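Snack Bag Film and Shelf Packing - Group Report

3. Method

The packing trial was run in the Vemside workshop. Each member of the group packed snack bags into an open carton in two ways: flat in layers, and upright in rows. The carton was filled until no further bag would fit with the flaps closed. Packing time was noted by Marites Samonte, and damage to the film was checked by hand after unpacking.

Damage was graded on a scale of zero to three. Zero means no new creases. Three means an open seal. Creases already in the film before packing were marked in the log and left out of the grade.

4. Results

Upright packing gave 23 bags per carton and flat packing gave 13. The difference is larger than we planned for. Flat bags slid over each other as the layers built up, and the top layer had to be removed twice before the flaps would close. No bag reached grade three in either method. Two flat-packed bags reached grade two, both near the bottom seal.

Bags with a stiff fold down one side stood up better than bags with a soft one. We did not measure fold stiffness - this should be done in a later project.
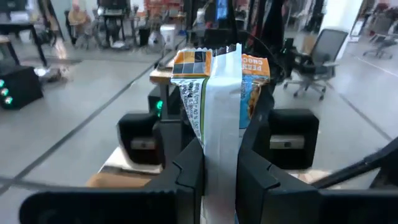
Figure 4. Snack bag held upright, label reading "PEANUT CHOC".

5. Sources of error

The film was not all of one type. Room temperature was not logged. Thilini Bhuiyan and Rimantas Jankauskaitė packed at different speeds, so the times in Table 2 should be compared within one person only.

Last updated: October

Comments

Maj-Britt Fjeld: Was the same carton used for both methods? A worn carton bulges and lets in more bags.

Rimantas Jankauskaitė: Same size, new carton each time. We will add it to section 3.

V. Amundsen: Table 2 is missing its units.

Contact: Vemside student projects | © Vemside | Back to top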